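Thread: Shared lunch table, 18 people, who wipes it?

jadek: We have one white table for 18 of us. I say everyone wipes their own spot. Thoughts?
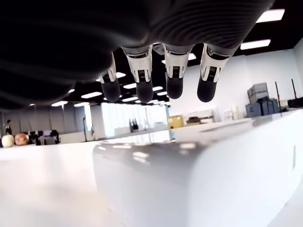
Reply 2 – Mohit D.
Own spot never works. We tried it at Rarik until November and the crumbs stayed.

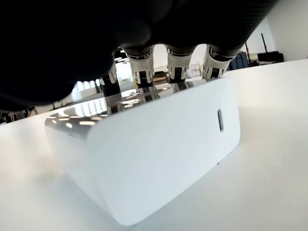
A rota did better – two names a week, posted by the sink.

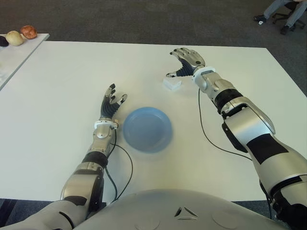 Ginette: Disagree. Our rota died in a month.

jadek: What about paying a cleaner?

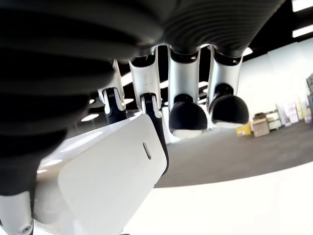 Robotic hand in a bright room, seen from below

Comments
Thérèse N.: 900 a year for ours. Worth it.
mackm: Just use trays.

Contact – Copyright Sondau Boards – Back to top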